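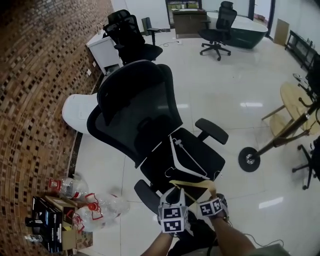
Budget thread, July. We have $3265 left for equipment this quarter and three things on the list.

1/ Second set of hand-tracking cubes and mounts. Oltesberg quoted $174 for the set. Easy yes. One set means one person recording at a time, and everybody else waits.

2/ A used arm from Pruler, $2346 before shipping. Nantana Nilsuwan wants it in before fall. I want to see the service record first – they still haven't sent it.

3/ Storage. We fill a drive in nearly 3 weeks now. Chair and furniture tasks run long, so they eat more space than the tabletop ones.

Do all of it and there's $745 left for drives and freight. Tight but OK.

What I left off: the gripper upgrade. Otakar Kollár priced it with Sriwong and it would take the whole budget by itself. Next year maybe.

If you've bought a used arm, what did you pay for freight? And did you get spare cables with it – or have to order them later?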